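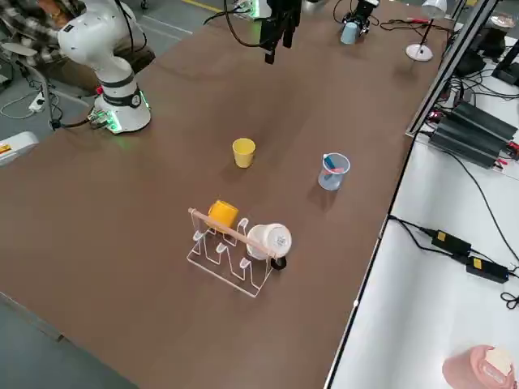

Retailer wants me to sign a supplier code of conduct covering my suppliers' suppliers. Can I even do that?

Posted by flaxandfold in Small Business > Sourcing and Ethics

Hi everyone, long-time reader, first time posting. I sew and print tea towels, aprons and napkins out of a rented unit with one part-time helper. Mostly I sell at markets and online, but this spring a homewares chain called Trulier asked to carry my towels in 4 of their stores, and I was over the moon (I may have screamed in the car).

Then the paperwork came. Besides the normal vendor form there's a Supplier Code of Conduct, and I'm supposed to sign a page that says I "warrant" there is no forced labor, child labor, unpaid overtime or illegal discharge of wastewater "at any tier" of my supply chain. I also have to fill in a 55-question form on a website called Gralport, with uploads for evidence.

My linen comes from Eklund, a fabric wholesaler. I buy a few bolts at a time. They've always been nice to me, but when I asked where the cloth is woven they said "Europe," and when I asked where the flax is grown they said they'd get back to me, and that was in March. The cotton tape for the hanging loops comes from a haberdashery supplier and I have no clue at all. The ink is Kernska, which comes with a safety sheet and that's it.

So my problem is that I really do care about this stuff, it's half the reason I picked linen, and I'd love to be able to say yes to every line. But I don't know it's true. My sister-in-law says everybody signs these and to stop fussing. My gut says "warrant" is a scary word. The first order is worth $604, so I'm not exactly able to hire an auditor!

Has anyone signed one of these? Do I leave things blank? Will they drop me if I say I don't know? They want it back by the end of May.

Oh, and one of the Gralport questions is "Please upload your human rights policy," and I don't have one. Do I write one?? There are two of us.

granolabarbarian wrote:

Just sign it. I've been selling to gift shops for years and I've signed a stack of these and never heard one word back. They need the box ticked for their own reports. No one is coming to your sewing room to ask about flax.

Put N/A on anything you don't understand. Congrats on the order btw

secondshiftsourcing wrote:

Please don't just sign it, and please don't put N/A on things that do apply to you. I used to work on the other side of this, in the buying office of a mid-size retailer (not Trulier), and I read these forms for a living. I'm not a lawyer, so if the contract ever gets bigger than a few bolts of linen, pay for an hour with one.

Your gut is right about "warrant." In most contracts it means you're promising that something is true, and if it later isn't, you can be on the hook even if you had no way of knowing. What you can reasonably give them is a promise about what you do. So I'd write back, quite friendly, and ask if they'd accept wording along these lines:

"We have not knowingly bought goods made with forced or child labor. We will take reasonable steps, suited to our size, to find out about conditions at our direct suppliers and to ask them about theirs. We will tell Trulier promptly if we learn of a serious problem, and we will work with our supplier to fix it."

When a tiny vendor sent me something like that, I was usually happy to take it. It meant somebody had read the thing. Some retailers have a short version of the code for small vendors and simply forget to send it, so ask that too before you spend a weekend on the long one. I can't promise they'll agree. A few legal departments won't touch the wording for anyone, and then you have to decide how much you want to be in those stores.

Also look for an indemnity paragraph. It'll say something like you'll "indemnify and hold harmless." If it's in there with no limit on it, ask to have it capped at the value of your orders.

On the 55 questions, "unknown" is a real answer. Write "Unknown at this tier. Asked Eklund in March, no answer yet, will follow up in June." That's miles better than a blank. What used to make me suspicious was a one-person soap company claiming full visibility down to the farm with nothing attached.

Then go back to Eklund, in writing this time. "Where does it come from" is easy to wave off, so ask small and specific things:

Which country is this fabric woven in, and which country is it dyed or finished in?
Who is the mill? If you can't share the name, can you confirm that you know it yourself?
Where was the yarn spun?
Does this article number carry any certification, and can you send me the current certificate?
Do you have a code of conduct of your own, and do your mills sign it?

Check the dates on whatever they send, and check that the certificate covers the actual cloth you buy. Lots of wholesalers have one certified line and wave that paper around for the entire catalog. If they say the mill name is confidential, fine, that happens, they're worried you'll go around them. Write it down as their answer.

I'd do the linen first, then the tape, then the ink. Linen is nearly all of what you buy. I would give the tape a proper look though, as cotton is a crop with known forced labor trouble in some places, and a small roll of tape is easy to swap for one where the seller can tell you more. For Kernska, the safety sheet tells you about handling the ink and not much about who made it, so upload it under chemicals and say unknown for the rest.

And yes, write the policy! Half a page is plenty. Say what you won't buy, what you ask suppliers, what you'll do if you find something bad, and how your helper can raise a problem with you. Date it and put your name on it. Don't download one from a big company and swap the name in. I once got one from a lady who made felt slippers and it promised a whistleblower hotline in 5 languages.

One more thing, if you do find something ugly way down the chain, the answer usually isn't to drop the supplier that same afternoon. Walking away can leave the workers worse off, and most codes these days ask you to try and get it fixed first. At your size that may only mean an email to Eklund asking what they're doing about it. Send the email anyway.

flaxandfold wrote:

Thank you so much, this is exactly what I needed (and thank you granolabarbarian too, I did feel calmer for a minute!). I wrote to the buyer at Trulier and there IS a short version. It's two pages, and it says "to the best of the supplier's knowledge," which I can live with. I still have to do Gralport, but she said unknown is fine for the first year as long as I say what I'm going to do next.

There was an indemnity paragraph and I've asked about the cap. Waiting to hear.

Eklund answered the written questions the next morning, after all that time! Woven in Lithuania, finished at the same mill, mill name confidential, yarn "mixed origin." They sent a certificate and it's for a different article number, so I've gone back and asked again. Does "mixed origin" mean they don't know, or that it changes from batch to batch?

secondshiftsourcing wrote:

Could be either. Ask them which countries were in the last batch you bought, and give them the invoice number so they have something to look up.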